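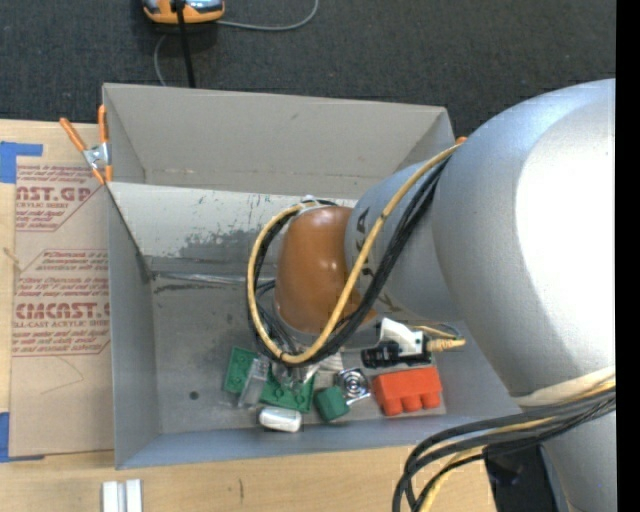
# Barre d'haltérophilie Storkach 20 kg

La Storkach est une barre olympique destinée à l'entraînement quotidien à l'arraché et à l'épaulé-jeté. Elle remplace la Purnness au catalogue Cista. Les clubs déjà équipés de Purnness peuvent mélanger les deux modèles sur un même plateau : longueur, poids et repères de prise sont identiques.

## Caractéristiques

| | |
|---|---|
| Poids | 20 kg |
| Longueur totale | 2 200 mm |
| Diamètre de prise | 28 mm |
| Diamètre des manchons | 50 mm |
| Rotation | roulements à aiguilles, 5 par manchon |
| Finition du fût | chrome dur |
| Moletage central | oui, léger |
| Repères | haltérophilie uniquement |

La barre existe aussi en 15 kg (fût de 25 mm, longueur 2 010 mm, sans moletage central). Les deux versions portent la même référence de roulements et se démontent avec la même pince à circlips, non fournie.

## Comportement sous charge

Le fût est plus souple que celui de la Purnness. La différence se remarque à partir de 100 kg, surtout à l'épaulé, quand la barre quitte le sol. En dessous, un athlète habitué à l'ancien modèle ne changera rien à ses réglages.

Le moletage est moyen. Il accroche bien avec de la magnésie et ne déchire pas les mains sur les séances longues. Les athlètes qui préfèrent une prise agressive demanderont le moletage Rainer, disponible en option à la commande. Il ne peut pas être ajouté par la suite.

La Storkach n'est pas prévue pour le rack pull ni pour le squat sur barres de sécurité métalliques. Un fût marqué ou plié par ce type d'usage n'est pas pris en garantie. Pour la force athlétique, voir les barres de 29 mm.

## Entretien

- Brosser le moletage après chaque séance avec une brosse nylon. Ne pas utiliser de brosse métallique sur le chrome.
- Passer un chiffon sec sur le fût et les manchons.
- Une fois par mois, déposer deux gouttes d'huile fine à la jonction du manchon et de la bague, puis faire tourner à la main.
- Vérifier les circlips tous les six mois. Un circlip qui bouge se remplace, il ne se resserre pas.

Ranger la barre à l'horizontale ou dans un support vertical à fourreau plastique. Ne jamais la laisser chargée sur des supports entre deux séances.

## Essai en club

Rasmus Laur, entraîneur, a utilisé deux Storkach de 20 kg pendant une saison avec un groupe de juniors et de seniors. Son retour :

> « La rotation est régulière, même chargée lourd. J'ai huilé les manchons trois fois en tout. Un de mes seniors est passé à 107 kg à l'arraché avec cette barre et il n'a pas voulu reprendre l'ancienne. Le seul reproche, c'est le bouchon d'extrémité : il se raye vite si on pose la barre debout contre un mur. »

Les bouchons d'extrémité sont vendus par paire.

## Prix et livraison

Barre seule, 20 kg ou 15 kg : 640 € TTC. Option moletage Rainer : 45 €.

Lot club (deux barres de 20 kg, une barre de 15 kg, trois paires de colliers de 2,5 kg) : 2 190 € TTC.

La livraison se fait en tube carton renforcé, au pied du camion. Contrôler le tube avant de signer et noter toute déformation sur le bon du transporteur - les réserves envoyées plus tard par courriel ne sont pas recevables. Les commandes passées en juillet partent sous dix jours ouvrés au lieu de cinq.

## Garantie

Fût : dix ans contre la torsion permanente, en usage normal sur plateau et avec disques caoutchouc. Roulements et manchons : deux ans. La finition n'est pas garantie dans les salles non chauffées ou en extérieur.

Le numéro de série est gravé sur la bague intérieure côté gauche. Il est demandé pour toute pièce détachée. Les barres dont le numéro est inférieur à 1 516 utilisent encore l'ancien circlip, à préciser lors de la commande.

Fiche mise à jour le 10 mai 2023.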